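Fairclough promises a phone you can fix yourself, again

October 31, 2021

Fairclough has announced another phone with a battery you can take out yourself, and this time it says it means it. The Gukent 2 was shown to a small group of reporters in Preltbridge, where the company has its head office, and it goes on sale once the first batch clears testing. Fairclough wouldn't say when that will be.

The pitch will sound familiar to anyone who bought the first Gukent. The back cover comes off without heat or glue, the battery lifts out on a pull tab, and the screen, the charging port and the rear camera can each be swapped at home with one screwdriver. The screwdriver is in the box. The charger isn't.

Owners of the original were told much the same thing. Replacement screens were listed on the company's site at launch, then marked as out of stock, then quietly taken down in July. Fairclough now blames a supplier it has stopped using and says parts for the older model will be back "in due course". It gave no date for that either.

"We got the phone right and the parts wrong," said Lilibeth Dela Peña, who runs the Gukent line. "People were patient with us, and I don't expect them to be that patient twice."

She said spare parts for the new model will be stocked at a warehouse in Flokcombe before any phones ship, and that the company will keep making them for 5 years. A battery will cost $50 and a charging port $89. Those are odd numbers when you put them side by side. The port is a small board with a socket on it, and at that price plenty of people will limp along with a bent cable as they always have. Asked about it, Dela Peña said the port shares its board with the microphone and the two had to be sold together. So much for every part being separate.

There is also the matter of software. A phone that can be repaired for half a decade is not much use if the updates dry up halfway through, and Fairclough would only commit to security fixes for "the supported life of the device". Pressed on what that meant, a spokesperson said the details would be published closer to release.

To be fair to the company, the demonstration itself went smoothly. A staff member changed the battery on stage in less time than it takes to find the SIM tool in most kitchen drawers, and the phone started up afterwards. Reporters weren't invited to try it, and the colour options on the table were dummy units.

The grey and dark green versions come first. Pricing for the phone itself hasn't been set, though Fairclough says it will be "in the neighbourhood" of the last one. Pre-orders need a deposit, refundable until the phone ships – buyers who remember the screens may want to read the terms before handing it over.

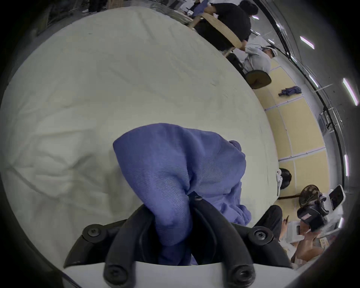

A black hand-held gripper closes on a piece of ribbed knit cloth.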